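Can a robot do the washing-up yet?

I promised last month that I'd report back on the robot question, after so many of you wrote in asking whether you can stop unloading the dishwasher. (Teun Hendriks asked twice, and I know for a fact that Teun has never unloaded a dishwasher in his life.) So on Friday I went over to Atero, who have been teaching an arm to do kitchen jobs, and spent most of the afternoon drinking their tea and getting in the way.

Most of the practice goes on in a computer kitchen, a very nice one with green cupboards that I would happily move into. The arm picks things up, puts things down and opens drawers, over and over, and nothing real gets smashed. Glasses are one of the jobs on the list, and I had no idea how much thought goes into getting hold of a glass.
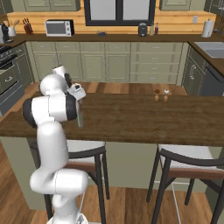
Can you buy a robot that will tidy a kitchen for you?

Not one I'd leave alone with my crockery. You can get machines that do one chore well, like hoovering a floor, but a whole kitchen is a lot of small jobs that are all slightly different, and that's where they still come unstuck.

Ayman Fakhoury, who runs the kitchen work there, was very patient with me about this. They have 12 chores on their list and he's happy with two of them so far. Last week they ran one of the drawer jobs 400 times and it went wrong in 54, which sounded pretty good to me until I pictured my own cutlery drawer and the noise. He says drawers are a pain because the handle is small and the thing has to come out straight, and if the arm pulls even a little to one side it all gets stuck. I told him mine does that with a person pulling it!
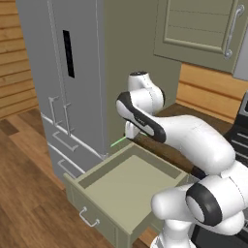 Anyway, the next step is a real kitchen, which they're fitting out in Narnville and hope to have going by December. Ayman reckons workshops will see the benefit well before homes do – a shop floor stays more or less where you left it, and my kitchen certainly doesn't. I've asked if I can bring a few of you along when it opens, so drop me a line if you fancy it. Teun, you're down for the drying up.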